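Soft Furnishings and Room Care
Session 2 - The sofa: resetting, cleaning, pillows
Barkwood Evening Program, handout
21/03/2023

Notes typed up fast, sorry, read along with your own. The diagrams from the board are not in here, copy them from someone if you missed them. Bring last session's fabric sheet, we keep going back to it.

Where we are

Last time: floors and rugs. Dry work before damp work, top before bottom, far corner toward the door. All of that still holds. Today one piece of furniture, the biggest soft thing in most living rooms and the one that gets done worst. People fluff the front and walk off.

Reset vs clean. Two different jobs, two different lines on the job card.

Reset = everything put back where it belongs, shape back in, surface brushed. Few minutes. Every visit.
Clean = cushions off if they come off, vacuum, spots, frame, underneath. Every fourth visit or when asked.

Don't write "cleaned sofa" on the card if you reset it. Came up in the January feedback from the Skokberg apartments and it was a fair complaint.

Before you touch anything

Stand back. Look at the whole thing. What's on it, what's on the floor near it, what's behind it. Throws, towels, remotes, a book left open. An open book stays open, put it on the table the way it is.

Loose soft stuff often ends up along the back, half on the cushions and half behind. Blankets especially. Lift it off, shake it, fold it or set it aside, then start. Never work around it. 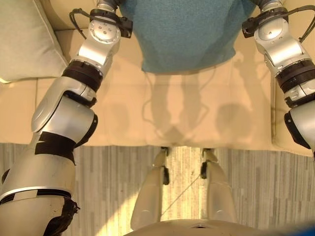
Soft Furnishings, Session 2 - p. 18

Pale sofas. Cream, ivory, oatmeal. Most of what you'll meet in the rental places is pale and most of it is either smooth woven cloth or some leather-like cover, and at arm's length they can be hard to tell apart. Touch it. Look for the tag, usually under a seat cushion or stapled below the frame. No tag, no product on it until you've done the hidden spot test (inside of the skirt, or the back low down).

Codes again, you need these by heart:
W - water based ok
S - solvent only
WS - either
X - vacuum only, nothing wet at all

Leather-like covers: often no code. Soft cloth, barely damp, then a dry one. No wipes. No vinegar, I know what your aunt says. Seams get the brush attachment, not the crevice tool, the hard edge of it scores the coating and you can't undo that.

Cloth covers: brush attachment, low suction, go with the nap. Then one pass across it. Then with it again so it all lies the same way.

Seams and gaps. The line where two seat cushions meet is where everything goes. Crumbs, coins, hair ties, pens. Hand first, vacuum second. Slide the hand in flat, palm down. If the seat is fixed (doesn't lift) you can only get so deep, don't force it, write "fixed seat" on the card.

Coins and jewelry go in the dish by the door. Not the kitchen counter, not your pocket for later. Same dish every time.

Armrests. Broad ones collect skin oil on the top front curve where the hand sits. On pale fabric this shows as a gray patch well before anyone calls it dirt. Do both arms even if only one looks bad, otherwise you get one bright arm and one dull one and it looks worse then before.

Button tufting

Tufted backs need their own time. Each button sits in a dimple and each dimple holds dust.

- soft brush, small circles around the button, never pull on it
- vacuum held just off the surface, let it take what the brush lifted
- check the thread with a fingertip. Loose button, leave it alone and report it. Don't sew, don't twist it tighter
- spot cleaning near a button: blot only. Liquid runs down into the dimple and sits there and dries as a ring

Also the light thing. Smooth pale fabric throws back light in streaks near a window and you'll think it's a stain or a wet patch. Move your head. If the mark moves too it's light. Somebody every year scrubs at a reflection.

Throw pillows

OK the main part. Pillows come off the sofa first, before vacuuming, and they go back last. In between they need to be somewhere, and the somewhere should be an armchair, the bed, or a clean sheet spread out. We had a long argument about the floor. House rule for this course: not the bare floor. If you walk in and find them on the floor already, fine, pick them up, slap both sides, vacuum the face that was down, and only then back on the seat.

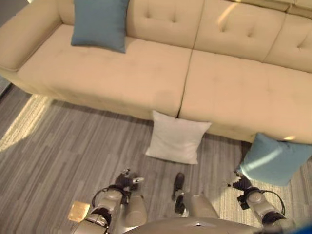

Cream tufted sofa before the reset. One teal pillow up by the arm, the other teal and the white one on the floor.

Good one to practice on in your heads. Write down your order before reading on.

What I'd do:

1. White pillow first. White shows floor dust the quickest and it is leaning on the base of the sofa, so check the front of the base too, right where it touches. Slap, look at both faces in daylight. If there's a gray edge on it, cover off and into the wash pile, otherwise lint roller.
2. Teal from the floor. Same treatment. Darker color hides the dust but the dust is still there, run the roller anyway.
3. Teal from the seat, off as well. Yes even though it looks fine where it is. You can't do the corner between seat, back and arm with a pillow standing in it, and that corner is the worst spot on any sofa.
4. Now the sofa itself. Backs, arms, seats, seam, front face. In that order.
5. Floor along the front. Floors with a strong grain or stripe hide crumbs very well, get down low and look along it toward the light.
6. Pillows back.

Lots of you wrote step 5 before step 4. Top before bottom! Session 1!

Putting them back. Three pillows, two the same color. Options we went through:

Matched pair at the ends, odd one beside one of them. Safe, looks like a hotel. Most clients like it.
Matched pair at the ends, odd one in the middle. Symmetrical. Fine for photos but nobody can sit down without moving something.
All together at one end, odd one in front. More casual, leaves the rest of the seat free. I like this on a long sofa but ask first.

If the client left a photo or a note, the photo wins over all of this. Fogh House puts a laminated card inside the hall closet door. Look for it.

Standing vs lying. Square pillows stand on an edge, leaning on the back, zipper down. Tips of the corners pulled out with two fingers so they aren't tucked under. No karate chop unless the client has it on their card (some do).

Weight and fill, short version. The practice pillows come in a 300 gram fill and a 400 gram fill, same cover size. Pass them round. The 300 slumps by the end of the day, the 400 stands but feels hard behind your back. Feather you shake from the corners. Foam you don't shake, you just squeeze and let go. Poly fill goes lumpy in the corners, pull it apart with the fingers through the cover before you slap it.

Washing covers
- zip closed before it goes in the machine
- inside out
- strong colors not with white, ever. First wash of a teal or navy cover goes alone
- line dry, back on the pad while there's the tiniest bit of damp left? NO. Fully dry. This was wrong on the old handout, cross it out if you have that one
- pads themselves: read the tag. Feather pads don't get washed by us

Throws and towels on sofas

Some households keep a towel or blanket over the back or on a seat, pets or kids or sun fading. Treat it as part of the sofa. Shake outside, fold the same way you found it, put it back in the same place. Don't decide it's laundry. If it smells, note it on the card and ask.

Underneath

Clean visits only. Two people to shift a big one, lift, no dragging on plank floors. Felt pads under the feet, check they're still stuck on. If you're alone use the flat head and do what you can reach from the front and ends.

For next time
- read the Findov fabric leaflet, both sides, the stain chart is on the back
- reset one sofa at home, write your order down as you go and bring it
- two pillow arrangements drawn on paper, stick figures fine, mark where a person can sit
- own lint roller please, the class ones are finished

Practical check is on tufting and on the seat seam, with a pale cover. Next session: armchairs and footstools, then curtains if we get that far.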